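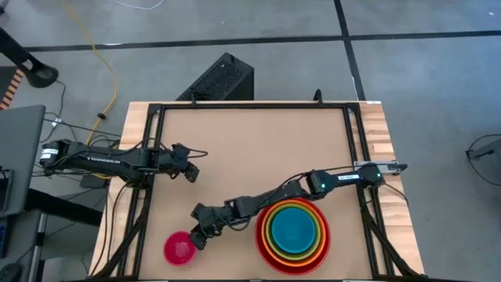
6. Setting up a two-arm nesting task

This section covers the perception and planning settings needed before Plemesik can run a task on nested bowls. It assumes that both arms have been homed (section 4) and that the head camera has been calibrated against the work surface (section 5).

The worked values are for a set of bowls graded by size, one colour per bowl. For other stacking items, see section 8.

6.1 Load the cell file

1. Stop any running task and set both arms to Hold.
2. Open Cell > Load and choose the file for your frame. The file supplied with the standard two-arm frame is called skedholm_dual.
3. Check that the left and right arm names match the physical arms. Select an arm in the list and press Identify. The wrist of that arm turns through a small angle and returns.
4. If the wrong arm moves, use Cell > Swap arms. Do not swap the cables at the controller.

Caution: Identify moves the arm. Keep hands outside the frame until the status line reads Idle.

6.2 Set the work region

1. Open Perception > Region. The live view from the head camera appears.
2. Drag the four corner handles to the inside corners of the frame. Leave the rails out of the region. Bare metal on the rails gives false edges under strong light.
3. Press Fit plane. The residual is shown beside the button in hundredths of a millimetre. A value of 100 or less is acceptable.
4. If the residual is higher, check that the board is flat against its supports and fit again. If it stays high, repeat section 5.
5. Save the region.

Note: anything outside the region is ignored by the detector but not by the planner. Fixed objects that an arm could reach must still be entered under Planner > Obstacles.

6.3 Teach the bowl colours

Nested bowls are seen from above as a set of rings. The detector separates them by hue, then fits an ellipse to each rim.

1. Place the bowls singly on the board, rim up and not touching.
2. Open Perception > Classes and press New set.
3. Click once on the inside wall of each bowl, largest first. The order of clicks sets the nesting order.
4. Press Check. Each rim should be outlined, with its class name beside it.
5. Where two classes are close in hue, such as red and magenta, open Advanced and turn on Use diameter. The detector will then need both hue and rim size to agree.
6. Nest the bowls, leaving the smallest on its own, and press Check again. All rims should still be outlined.

Note: an arm passing over the stack hides part of each rim. The fit holds as long as a third of the rim is visible. Below that the tracker keeps the last good pose for 2 seconds and then marks the bowl as Lost. To change this time, edit hold_time in the class file.

6.4 Assign the arms

1. Open Planner > Roles.
2. Set the arm nearest the stack to Place and the other to Support.
3. Set a Park pose for the Support arm. It must be clear of the line between the loose bowl and the stack.
4. Under Shared volume, choose Exclusive for first runs. Only one arm at a time may then enter the space above the stack. Concurrent is quicker, but should not be used until the cable envelopes have been checked (6.5).

6.5 Cable envelopes

The arm models do not include cables. Each link carries a padding value that stands in for them.

1. Move each arm by hand through its working range and note where the cable loops stand furthest from the link.
2. Enter that distance as padding for the link.
3. Run Planner > Sweep test. The test tries 1,053 pose pairs in simulation and lists any that collide.
4. Open each listed pair and move the Park pose, or reduce the region, until the list is empty.

6.6 Dry run

1. Set Speed to Slow and Grip to Off.
2. Press Run. The Place arm should stop with its gripper above the rim of the loose bowl and wait.
3. Compare the gripper position with the target marker in the live view. Correct any offset under Planner > Tool, never under Perception.
4. Press Continue to step through the remaining moves.

If the planner stops with error 172 (no grasp on rim), the approach angle is too shallow. Raise min_approach and run again. The older Nolow planner reports the same fault as a time-out.

Section revised in October by Nigel Mapplebeck. For Pearce grippers, use the rim offsets in appendix C.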